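Minutes of the furniture meeting, Skatano Hall
2021-08-13, written up by Humaira Afridi

I took the notes this time, so bear with me! Razia chaired, Sohail and Babar came, and Nighat sent apologies (and a very good cake).

We spent most of the evening on the wood-grain panel. Babar wants it kept as it is. Sohail thinks it's far too shiny and would like something plainer, and he'd brought a price from Rizvi for £408, which made us all go a bit quiet. Our budget is £300.
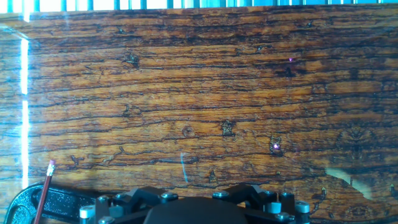

The glossy panel, knots and all.

I said I rather love the dark knots and all that orange and honey brown, and Razia agreed with me, so that's three of us for keeping it. Sohail took it well. He'll ask Skorkus what they'd charge for a matt finish and let us know before January.

Babar is to get 2 tins of polish and some soft cloths. Tea money stands at £12, and Razia has the tin.

Recent minutes
Curtains and blinds
Stacking chairs, second go
Who has the spare key?

Contact Humaira Afridi | Back to top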